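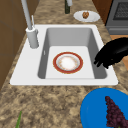

Figure 6.1 A plate in a kitchen sink set into a granite countertop.

Chapter 6
Water in the Home

Households draw on public water supplies for drinking, cooking, washing and sanitation. In the town of Landry, average use in June was 138 gallons per person per day, and the kitchen accounted for about 15 percent of it.

This chapter follows water from the Wakell Reservoir to the household tap — and from the drain to the treatment works at Isden. Section 6.1 reviews the units of flow introduced in Chapter 3.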